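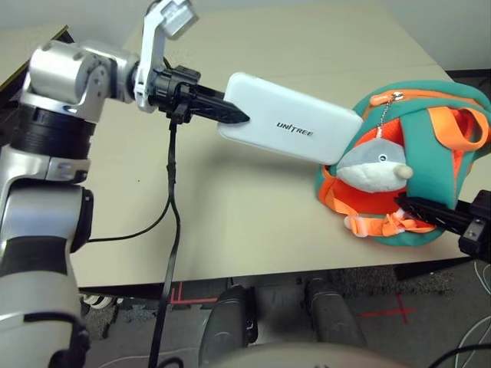 July, bag packing, two-arm policy. Switched to the chunked version Yogesh trained overnight, 50 demos, same starting pose as before. The left hand does the insertion and the right only has to keep the bag from moving. With the bag on its side and the opening toward the left arm, the power bank goes in end first, tilted a little. The plush toy on the zipper pull hangs right next to the entry path, and I want to leave it on for now.

Ran 7 trials before lunch, 5 in. Both misses were the same: tip caught on the edge trim, left arm kept pushing, bag slid. Lalit thinks the right hand closes too late. I'd rather look at the wrist camera delay first.

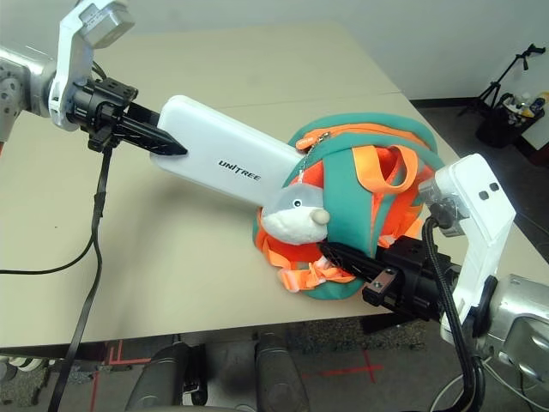 Left finger on the end of the power bank, right finger under the bag.

To do: 3 more trials with the old checkpoint. Ask Naveen R. for the Makham logs.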